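The Last Ferry Out of Brestel

Severyn Nechyporuk missed the bus by the width of a road. Stood there with his hand up like a kid in class. Gone.

Next one in 15 minutes, the sign said. The ferry left in 10.

So he ran. Down past the bakery, past the chip shop with its shutters half down, coat flapping, his mum's letter folded in his back pocket. He'd read it so many times it had gone soft as a hanky. Come before the weekend if you can. Your father is asking for you. Which was a lie, probably. His father never asked for anybody.

Rain coming in off the harbour. Of course.

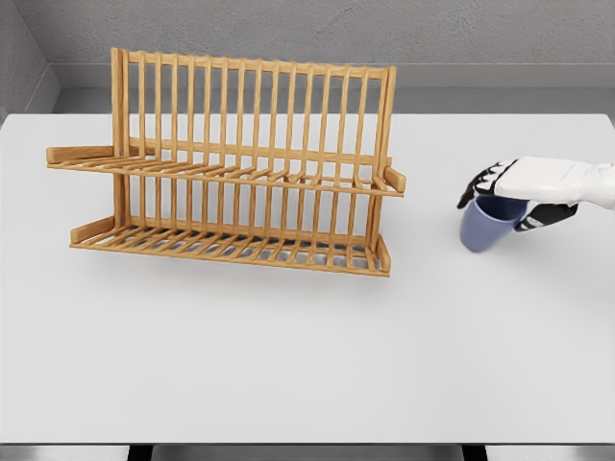

He cut through the lane behind Fedoruk's and nearly went over a bin. Swore at it. Kept going. Eleven years since he'd left Cutbridge, and he'd told everyone it was for work, and it was, sort of. The rest was a slammed door and a thing said about the boat that niether of them would take back.

The ticket window. A woman with grey hair, and a biscuit in her hand.

"One to Cutbridge."

"Return?"

He hadn't thought. Water running down his neck, the engine already grumbling under the wharf, a deckhand with the rope half off.

"Return?" she said again.

"Just the one way."

She slid it across with his change and he took off down the ramp, slipped, caught the rail, and the deckhand grabed a fistful of his sleeve and hauled him over the gap.

"Cutting it fine, mate."

"Yeah."

He went up top where it was wet and there was no one to talk to. Lights on the far side, small and yellow. One of them would be the kitchen. He got the letter out, thought better of it, put it away again and held on.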